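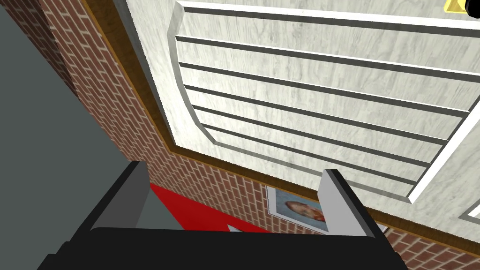
Simulation view over the gripper in the Brumaleo door cell.

Brumaleo releases service package for simulated door-handling cell

December — Brumaleo today released a setup and service package for its simulated door-handling cell, the virtual workspace in which a two-armed robot practices reaching for, gripping and holding household doors. The package covers first setup, routine checks and repair of the cell after a fault. It is available now to all current license holders.

The cell is a rendered house interior with brick walls, paneled doors and furniture. Customers use it to test gripper settings before they load them onto a physical machine. Until now each customer kept its own notes on how to set up the arms, and support requests showed that many faults came from the same few settings.

Setup starts with the grippers. The operator opens both pairs of fingers with nothing between them and saves that position as zero. The wrist view is then compared with the stored reference view. If the two differ, the camera mount value is corrected first and the finger travel second. Doing it the other way around means the travel has to be set again.

The second stage is a door hold. One arm takes the handle while the other rests against a wooden panel, and the controller logs the load on both wrists. The hold is repeated 20 times from the same start position. A cell that drops the handle during the run goes back to the first stage.

Both arms are checked together because the contact settings for one affect the other. In earlier releases the arms were tuned one at a time, and the second arm often pushed harder than it needed to once the door was held. 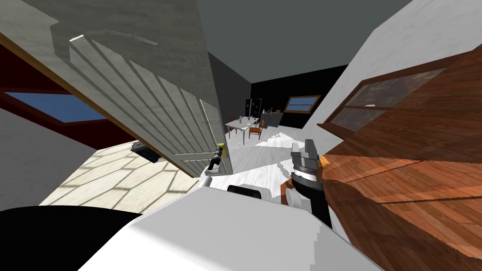 Routine care and repair

Brumaleo recommends a short check every 500 door cycles and a full one every 600 hours of run time. The short check covers finger zero, handle contact and the log file. The full check adds the hinge values for every door in the house and a fresh copy of the contact table.

Most repairs involve the contact table. When it is damaged, fingers may pass through a handle or stop short of it. The package includes a repair tool that compares the table with the factory copy, lists the lines that differ and restores the ones the operator selects. Custom values are left alone unless they are marked for replacement.

Gripper models from Triltex and Başaran are supported at release. Wellitz models can be loaded, but their finger zero must be entered by hand — automatic detection is planned for the next update.

Price and availability

The package is included in current licenses at no added charge. New licenses cost $2,699 per cell and include the house interior, the repair tool and the printed service guide. Customers on older versions should save their contact tables before they update.

About Brumaleo

Brumaleo makes simulation software for robot cells used in door, drawer and cabinet handling. Its products are sold to equipment makers, test labs and technical schools.

Press and service inquiries can be sent through the contact form on the Brumaleo website.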